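Jiltero opens equipment planning service for small manufacturers considering handheld gripper tools and robot cells

Fixed-price reviews to start in April from the company's Flerkstead office
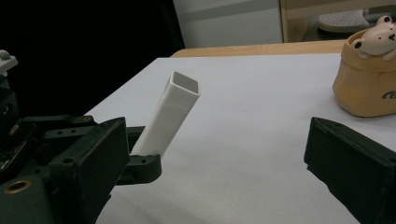
A white square tube at the jaws of a dark gripper on a white work surface.

FLERKSTEAD – Jiltero, the automation planning firm, has opened a service for small manufacturers that want to budget for gripping and handling equipment before they ask suppliers for quotes. The service covers handheld gripper tools, bench-mounted arms and small robot cells, and is aimed at sites with fewer than 100 staff.

Each review is carried out at the customer's own site using the customer's own parts. Jiltero engineers look at how a part is picked up, where it is put down and how much space is left around it. They then prepare a written plan setting out what should be bought, what can be hired and what can wait until a later budget year.

Reviews will be charged at a fixed price of £2000 plus VAT. The price includes one visit, the written plan and a follow-up call with the customer's finance or purchasing lead. Travel within the county is included. Sites further away will be quoted for travel separately and in advance.

"Most of the enquiries we get start with a question about the arm," said Mirela Aguiar, head of planning services at Jiltero. "People have seen a price for an arm and want to know if it is fair. The arm is often the easy part of the budget. We spend more of our time on fingers, fixtures, guarding and the hours needed to set the job up, and those lines are missing from a lot of the spreadsheets we are shown."

What the review covers

The written plan has the same layout for every customer so that it can be set beside supplier quotations. It begins with a list of the parts to be handled, with their sizes, weights and surface finish. Hollow sections, such as square plastic tube, are listed with their wall thickness, as this affects how hard they can be gripped.

The plan then gives a purchase cost for each item of equipment, followed by the yearly running cost over a period of 5 years. Replacement finger pads, software licences, servicing and operator training are shown on separate lines. Floor space and power supply are noted where building work may be needed, but building costs are not estimated.

A final section deals with timing. It sets out which items have long delivery times, which depend on a risk assessment being finished first and which can be ordered without a commitment to the rest of the project.

Jiltero does not sell equipment and takes no commission from suppliers. Where a customer asks for named products, the plan will list at least two where these are available, with the date on which each price was obtained.

Trial with Stöcker

The service was tried out with Stöcker, a maker of display stands and light shelving, at its Premorberg works. The company cuts and assembles plastic and metal profiles in short runs and had set aside money for a single robot cell.

The review recommended that the spending be split into two stages. In the first, Stöcker has bought two gripper units and a set of spare fingers, and has paid for training for the operators who will use them. The decision on a full cell has been moved to the next budget round, when figures from the first stage will be available.

"We had one number for the whole project and it was hard to defend," said Edivaldo Cavalcanti, operations manager at Stöcker. "Now there is a list, and each line has a reason next to it. Some of it cost more than I had allowed. The spare fingers were not in my original sheet at all, and neither was the time for changing over between profiles. I would have liked the part on delivery times to be longer, and I told them that."

Jiltero said the section on delivery times has been extended following the trial.

Booking and availability

About 30 reviews are planned for the first year. Bookings are taken in order of enquiry, and customers are asked to have drawings or sample parts ready before a visit date is agreed. A short form is sent out beforehand asking for shift patterns, batch sizes and any equipment already on order.

Customers that have already received quotations may include them with the form. These are treated as confidential and are not shared with other suppliers. Plans belong to the customer and may be passed to lenders, insurers or grant bodies without further permission.

"It is fine to come to us with no budget yet," said Aguiar. "It is also fine to come with an order half written – we will go through it line by line. The visit is the same length either way. What helps most is having the actual parts on the bench, including the awkward ones."

Jiltero will also publish a free budget template for companies that prefer to do the work themselves. The template follows the headings used in the written plan and comes with short notes on filling in each line. It will be available on request from the Flerkstead office when the service opens.

A shorter desk-based review, without a site visit, is being considered for customers replacing a single tool. No price has been set.

About Jiltero

Jiltero is an independent planning firm based in Flerkstead. It advises small and medium-sized manufacturers on buying, hiring and scheduling handling equipment. Its work includes cost planning, specification writing and the comparison of supplier quotations.

Media and booking enquiries

Mirela Aguiar, Planning Services, Jiltero, Flerkstead. Requests for the budget template should be marked "Template" and should give the name of the company and the type of parts handled.

ENDS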